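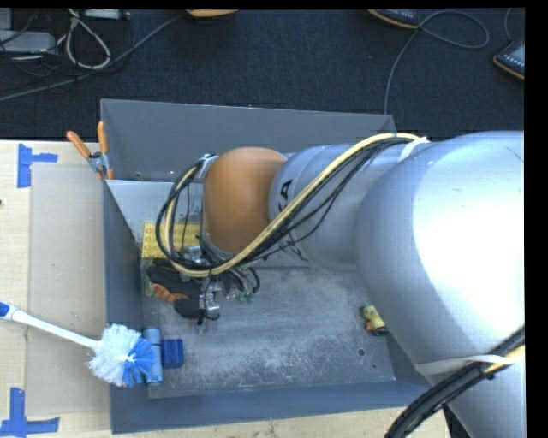 Why Do Magnets Stick to Some Things and Ignore Others?

When I was six, I had one magnet. It was shaped like a ladybug, it lived on our fridge, and I carried it all over the house trying to stick it to things. Spoon? Yes! Bathtub? Yes! My dad's soda can? Nope. My brother's forehead? Also nope, and he was not happy about it.

I couldn't figure out the can. It was metal, and I was sure magnets stuck to metal. So let's start there, because a lot of grown-ups get this one mixed up too.

Magnets are picky

Most metals don't care about magnets at all. Gold doesn't. Silver doesn't. Copper, the orangey metal inside electric wires, doesn't either. My dad's soda can was made of aluminum, and you could hold a magnet against aluminum until bedtime and it would just slide off.

The metal that magnets really love is iron. They also like two others called nickel and cobalt. Steel is mostly iron, so a lot of steel things will grab a magnet with a nice loud click. (Some kinds of steel are mixed in a way that spoils it, so your kitchen sink might surprise you.)

What's going on inside?

Everything is made of atoms, and atoms are so small you can't see them even with the microscope at school. In iron, every atom acts like a teeny tiny magnet all by itself.

Now picture the playground at recess. Everybody is facing a different way. Some kids are looking at the swings, some are looking at the sky, one is looking at a bug. Iron is a bit like that. Big groups of atoms face one way, and other big groups face another way, and all their little pulls cancel out. So a plain iron nail doesn't act like a magnet.

Then the teacher blows the whistle and everybody turns to look at her. That's what happens when you bring a magnet close! The groups in the nail start to line up, their pulls add together, and the nail jumps over and sticks.

In a real magnet the groups stay lined up even after the whistle. The scientists' word for one of those groups is a domain, if you want to impress somebody at dinner.

Two ends, always

Every magnet has a north pole and a south pole. Put a north next to a south and they rush together. Put two norths together and they push apart — I still love that feeling, like squeezing an invisible marshmallow.

My neighbor Kofi asked me once if you could cut a magnet in half and keep just the north part. Good question! You can't. You get two smaller magnets, and each one has its own north and its own south. Cut those and it happens again.

The biggest magnet you've ever stood on

It's the Earth! Deep under your feet there is a layer of hot, melted metal, mostly iron, that is slowly moving around. All that moving makes our whole planet act like a huge magnet. It's why a compass needle swings around to point north, and sailors have used that trick for hundreds of years.

Try it yourself

You need a steel sewing needle, a fridge magnet, a slice of cork and a bowl of water. Ask a grown-up to help with the needle.

Rub the needle with the magnet, always in the same direction, lifting the magnet away at the end of each stroke. Do it 200 times if you have the patience. (My niece A-yeong stopped at fifty and hers still worked, a little slowly.) Lay the needle flat on the cork and float it in the middle of the bowl. Move the magnet far away, then watch. The needle should turn and settle along a line from north to south. Give it a gentle nudge and see if it swings back.

One serious thing

Fridge magnets are fine to play with, but very small, very strong magnets can hurt you badly if you swallow them. If you ever do, or you see a little brother or sister do it, tell a grown-up right away, even if everybody feels fine.

Okay, go find something to test. I'd start with the doorknobs.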